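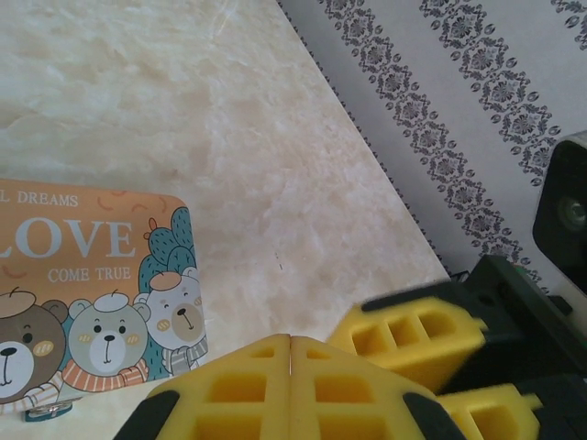 Search this forum Enter keywords Go

Table linens: what goes with a busy cloth?
Posted 17 Dec 2021 by skuvari_kitchen

Ok so I finally gave in and bought a white cloth with bands of gray floral medallions on it, for our cream marble-look table. I love the pattern but now everything I put near it looks wrong! The only thing I really want out is my orange bears one, the one with the berets and scarves and the cactus. Too much?

babalola9 wrote:
Not too much at all. Gray and white is about as quiet as a pattern gets, and one loud orange thing on it is plenty. Leave it out.

erneo261 wrote:
I'm going to disagree. Cute bears and fancy scrollwork are two different moods. I'd lose the cloth and let the bears sit on the bare tabletop, where the mottling is soft enough not to fight with them. I had a lacy runner on mine until September and kept shoving it out of the way to eat anyway.

skuvari_kitchen wrote:
But I just bought the cloth lol

babalola9 wrote:
Then put it on at an angle and only cover one end. Cloth over there, bears over here, some cream in between. One of the bears has a gray striped scarf, so there's your match!

erneo261 wrote:
An angled cloth would drive me nuts. Every crumb ends up under the edge. But fine, the scarf thing is a good point.

skuvari_kitchen wrote:
Trying the angle tonight. Does anybody iron these, or just shake them out? Mine came with fold lines you could ski down.

babalola9 wrote:
Iron it on the back, low heat, while it's still a bit damp.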